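Notes from the open afternoon at Briem

I went over to the Cirnier site at Briem on Saturday with 10 others from our staff group. We work in serviced apartments, so the people who turn rooms over between guests are the ones I had in mind all day. Cirnier is training robots to do part of that work, and most of the training goes on in simulation before anything is tried in a real flat.

Eglė Ramanauskas met us at the door and took us straight upstairs. She ran a housekeeping team at Fusau for years and moved across when Cirnier wanted somebody who knew the job. Her team of operators came the same way. They used to clean rooms and now they sit at desks with hand controllers, steering a simulated robot through small tidying jobs: pick this up, put it there, start again. The system they use is called Tolla. It had 1,664 saved runs on the day we visited, and the target for the first stage is 3,000.

Each operator has a screen showing what the robot sees. The room can be loaded at any angle, and it takes a minute to get used to that.

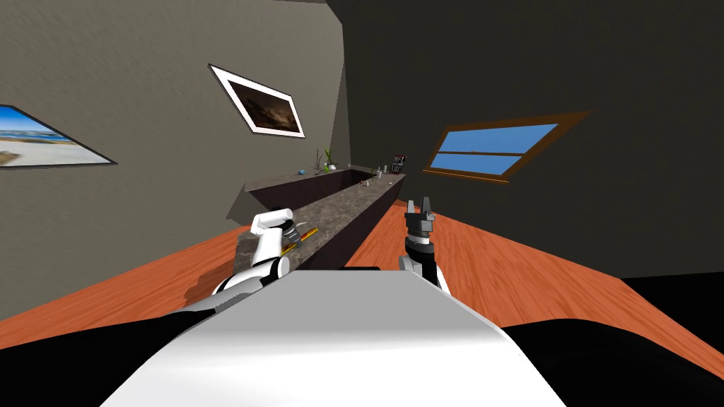
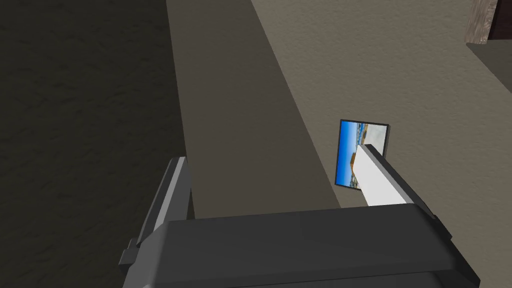
I asked what a normal shift looks like. It starts at half past seven, with breaks every hour, and the operators swap tasks after lunch. One woman told me her back was much better than it had been when she was making beds, but her eyes were tired by three o'clock and she missed walking about. Another said the hardest part was being slow. In a real room she would tidy a worktop without thinking. Working through a gripper, she has to decide where every finger goes.

Pay came up, of course. The operators are on a higher rate than they had before, but there are fewer of them, and the firm would not say how many will be needed once the first stage is done. Eglė was direct about it. She expects some cleaning jobs to change and some to go, and she wants the cleaners in the room when that is decided — at Fusau they were told by letter.

A few of us had a turn at the controls. I dropped the same item four times and gave up my seat. Our youngest member managed it on her second go and stayed there until the tea came round.

The downstairs workshop was closed, so we didn't see the real machines. Cirnier plans another open afternoon in March and we have asked for 10 places again. Anyone who wants one should put their name on the sheet in the staff room. The bus from the station stops at the gate, and there is a 100-metre walk to reception from there.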